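# Carrier bag

A **carrier bag** is the thin plastic bag with handles that you bring the shopping home in, and which then, if your house is anything like mine, stays for years. I've been writing up household things for the Deddale pages since February and this is the entry I've looked forward to most! The bright printed ones are my favourites, especially with a cardboard box for company.

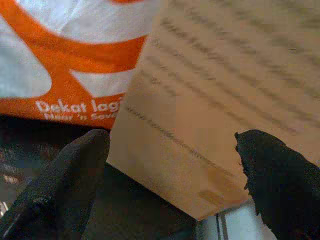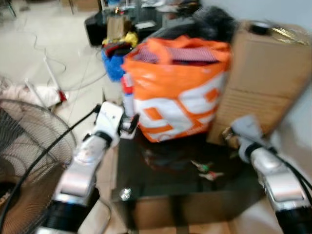 ## Names

In Deddale we say carrier. Over in Stavham it's a "drandemness", after the old Drandemness grocery, and Ailbhe Dolan tells me her gran used the word for paper bags too (I've only heard it for plastic).

## Second life

Most carriers get used again as bin liners, or for lending jumpers, or for keeping other carriers in — my own bag of bags held 31 when I emptied it. Soft things pack best. Corners go through the sides, so anything boxy wants a carton.

## Collecting

People do collect them, mostly for the printing. Savvas Lazaridis has over 3,000, stored flat in drawers and sorted by colour, and he'll swap for anything from the Antoniadis shops, which changed their design 3 times. He never irons them (some do, through a tea towel, and I wouldn't).

## See also

- Bag for life
- String bag
- Cardboard box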